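Local History > Textbooks > Reading the Local Record > Chapter 3

CHAPTER 3
What the Town History Leaves Out

Updated in July, by the course author

Pick up almost any printed town history and you will find a sentence near the front that says the first settlers arrived, built homes and founded a church. Ask where the sentence came from. In many cases the author took it from an earlier book, and the author of that book took it from an after-dinner speech. By the time you read it, the claim has been printed so often that it looks solid.

This chapter deals with the kind of book most students meet first: the county or town history paid for by the people in it. Nusatville has two of these. The older one was sold by subscription, and a family that put its name down for a copy could also pay for a biographical sketch. The sketches are friendly. Every farmer in them is hard-working, every merchant is honest, and the mill that burned with the payroll records inside gets half a line.

I don't say you should throw such books out. They hold names, dates and street locations you may not find anywhere else – but you should read them the way you would read an advertisement.

Take the founding of Stestora, the next town over. Both Nusatville books say it was settled by 20 families who came in one party. The land records show 3 purchases in the first season and 10 more over the years that followed, several of them by the same buyer. Perhaps the other families rented. Perhaps they squatted, and left no paper. Or perhaps somebody liked a round number. The books don't say which, and neither of them names a source. 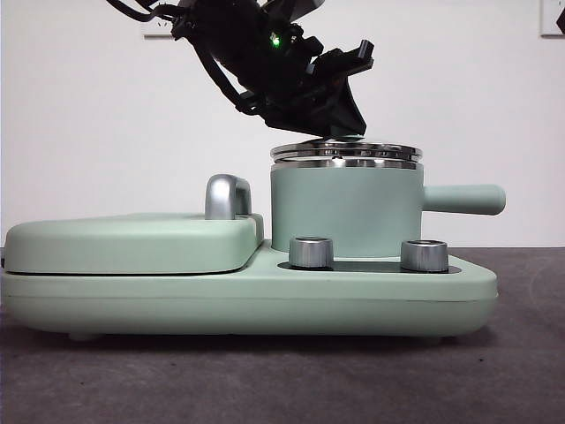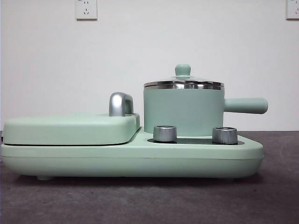 If two town histories agree on a fact, does that make it safe to use?

It depends on whether the second author had any source besides the first. Compare the wording. If the same phrases turn up in the same order, or if both books make the same spelling mistake, count them as one witness and go looking for another.

Newspapers are the usual next stop, and they need the same care. The Waralico paper printed its founding story again at every big anniversary, and the story grew. In the earliest version the ferry was run by a widow. Later on she has gone, and her son runs it. A student who found only the later version would have no idea she had ever been there.

Church registers, tax rolls and school lists are duller to read and a good deal harder to flatter. They were kept for a purpose, often money, and a clerk had little cause to make the town look grand. They have gaps of their own, though. Tax rolls skip people who owned nothing, and a church register tells you only about those who came through its door.

Before you start Section 3.1, choose one claim from a printed history of your own town and write it out in full. Note the page, the year of printing and any source the author gives. You will be tracing that claim backward through the rest of the chapter, and you may well lose it on the way.

Contact | Copyright Bravo Course Books | Back to top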